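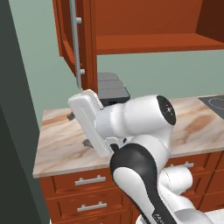 Arm and Kitchen Cell – Monthly Inspection Checklist with Comments
Site: Plarnska, simulated kitchen workspace
Period: August
Filled in by: Ludger Heitmann
Scene build: 64
Result: pass with two open items

How to fill this in: write OK, FIX or N/A after each line, then add a comment if you have one. Please do add comments! The last three sheets came back with nothing but OKs on them, and I learned more from one scribbled line about the drawer joints than from all of those put together.

SECTION A – BEFORE LOADING

A1. Previous run stopped and log closed – OK

A2. Scene file and arm model come from the same build – OK
Comment: The loader finally checks this on its own and refuses a mismatch. Lovely change. I still read both numbers out of the header.

A3. Force and speed limits loaded from the shared file, no local copy – FIX
Comment: Found a local copy in the Puver folder with the old speed limit in it. Deleted. If you need different limits for a test, put them in the test settings and leave the shared file alone.

A4. Stop command bound to the same key on every station – OK
Comment: Tried it on all the stations. Instant freeze every time.

SECTION B – ARM

B1. All 7 joints move through full range without a limit error – OK
Comment: Smooth from end to end. Joint four used to stutter close to its limit and the new damping value has cured that completely. I ran it over and over just for the pleasure of watching it.

B2. Visual shell and collision shell line up – OK
Comment: Check this with the collision overlay switched on. Go slowly over the black forearm section and the round joint cap. In an earlier build the cap's collision shape was much too big, and the arm kept "hitting" cabinets it was nowhere near.

B3. Self-collision pairs enabled – OK

B4. Arm returns to home pose after reset – OK
Comment: 1000 resets in a batch overnight, no drift in any joint. I'm really happy with that one.

SECTION C – GRIPPER

C1. Both fingers open and close evenly – OK

C2. Gripper holds position when tilted, empty – OK
Comment: Do this one low over the counter with the housing turned on its side. It's the pose where a bad wrist gain shows up first. Wait a full minute and watch the fingers against the marble pattern, it makes a very good reference for spotting creep.

C3. Finger contact reported at first touch – FIX
Comment: The lower finger reports late, by a few steps. It's small, but it matters for anyone working close to the counter surface. Górecki has the contact settings and will look at it. Until then keep your approach speed down for anything at counter height.

C4. Finger friction value matches the sheet – OK

SECTION D – CABINETS, DRAWERS AND COUNTER

D1. Upper cabinet door swings freely and stays where it is left – OK
Comment: Leave it open for the rest of this section. An open door is the thing the arm is most likely to clip, and the long vertical handle reaches down into the space where the upper link wants to go.

D2. Shelf inside upper cabinet has collision turned on – OK
Comment: Lowered the fingers onto it from the compartment above. Solid all the way along.

D3. Drawers slide and stop at their end points – OK
Comment: Work from the top drawer down. Pull each one by its bar handle with the gripper. Setting the joint value by hand proves nothing about the grip.

D4. Counter surface solid up to the front lip – OK
Comment: The lip is a separate shape. Check it separately!

D5. Dark appliance at the back of the counter stays put when nudged – OK
Comment: Light nudge only. It should resist and settle – if it slides into the wall, the mass has been reset to the default again.

D6. Cooktop set to inactive for arm checks – OK

D7. No-go zone along the tall dark panel on the left is active – OK
Comment: Margin is 44 mm. Jerex asked for less and I said I'd think about it. I have thought about it, and it stays at 44 until C3 is closed.

SECTION E – AFTER THE CHECK

E1. Logs saved under the build number – OK

E2. Scene reset to starting state – OK

E3. Open items passed on – OK
Comment: A3 is fixed but stays open for one more round so we can see whether the local copy comes back. C3 is with Górecki.

General comments: This is the cleanest sheet we've had since the cabinets were added, and the arm is a joy to work with at the moment. Thanks to everyone at Plarnska who sent in contact logs, they made C3 easy to find. For the next round I'd like a line added under Section D for opening the upper door with the gripper starting from home pose. Send me your wording if you have a good one.

Next check: after the next build, or in a month, whichever comes first.

L. Heitmann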